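Search Search stories, rooms, people
We use cookies to remember your settings. Accept Manage

The Last Bin in the House
Every home has one. Oliwia Chmielewska wants you to tip yours out.

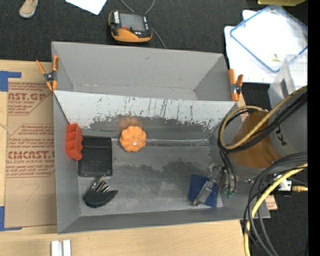
Start with the odd stuff, she says. Always the odd stuff. Books are easy, coats are easy, people can do coats in an afternoon and feel great about it. Then there's the bin of things with no room to belong to, and it goes back under the stairs for another winter.

Chmielewska has been clearing houses in Kemside since she left teaching. 85 homes so far. Big ones up the hill, flats over shops, one narrowboat. She charges 35 an hour and brings her own tea.

Her rule for a mixed bin: trays first. Flat things, molded things, anything with a rim or a row of little cavities. A red-orange one with square pockets, a plain black one with round corners - they look like packaging but people keep them for years. Ice? Seeds? Beads? If you can't say what it's for in one breath, it goes to the door.

Then the pretty things. Harder. An orange flower that could just as well be a small pumpkin, lobes and all. Do you put it out in November? Did you last year? She doesn't argue with clients over these. Puts it on the windowsill and waits to see who moves it.

Leszek Czerwiński, a client in Dendholm, kept his on the sill for a month. "I walked past it every day and then I gave it to my sister," he says. "She's still got it, I think. Orange thing."

Anything with metal prongs gets its own box. No exceptions. Chmielewska has a scar on her thumb from a drawer in Dendholm and will show you wether you ask or not.

And the bin itself. Keep it. Gray, scratched, stained on the bottom, doesn't matter, a good divided bin outlives what you put in it. She likes two sections, one wide and one narrow. Wide for the sorting. Narrow stays empty until you're sure, then the keepers go in, and when it's full you stop. Two spring clamps on the edges if you want to hang a bag off it. The orange-handled kind are easy to find when you put them down.

Thoa Phí, who runs the swap table at the Hyvönen hall, takes most of what's left. Last month that was 200 pieces and she had it priced by lunch. Flat blue squares, coasters, lids without boxes, all of it. The lids go first, she has no idea why.

How long for one bin? An hour. Less if your alone in the house.

Swap table, Hyvönen hall, Kemside. Doors at ten, bring a bag.

14 February 2023
35 shares 2 comments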